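Business and Government, Unit 6
Product Recalls, Regulators and Share Prices
Handout for section 2, updated Aug 25, 2020

Read this before the seminar. It covers the Prundley case, which we will use again when we get to settlements.

Background

Prundley makes home heaters and sells them through retail chains. Its shares are publicly traded. Studinska is a private company that supplies it with thermostats under a long-term contract. When reports of overheating came in, the safety regulator opened an inquiry and asked Prundley for its test records. The company told investors that the inquiry was routine and that it expected no material cost.

The shares barely moved on that statement. They fell 14 percent when the regulator published a letter saying that the records were incomplete. No fine had been proposed at that point, and no recall had been ordered.

What the market was pricing

A fall in share price after a regulator speaks can reflect several things at once. Investors may expect a fine. They may expect private lawsuits, which often rely on the regulator's findings. They may also have lost some trust in management – in this case because the earlier statement looked careless next to the letter. A single day's price change does not separate these.
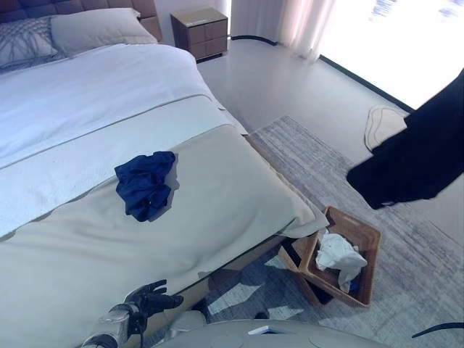 One rough method is to compare the loss in market value with the largest fine the law allows. For Prundley, the maximum fine came to 53 million dollars, and the loss in value on the day was nearly six times that. The gap is too wide to explain by the fine alone. Students sometimes write that the market "overreacted." You would need evidence from later prices to say so.

Timing and politics

The letter came out in August, during an election campaign in which product safety was an issue. Prundley's lawyers complained about the timing. The regulator replied that its staff had finished the review and that it had no duty to wait. Both positions are easy to defend on paper. Keep in mind that agencies have budgets to protect, and that companies under inquiry nearly always call the timing political.

Compare Hollis, covered last week, where the agency held its findings until after a vote and was criticized for the delay.

Terms to know

Material information – facts a reasonable investor would want before buying or selling.
Contingent liability – a possible cost that depends on a future event, such as a court ruling.
Consent order – a settlement in which the company accepts conditions, often without admitting fault.

Reading

Livenlow casebook, chapter 14, first two sections. Skip the appendix on damages for now. Bring a one-page note on whether Prundley's first statement to investors should have mentioned the missing test records.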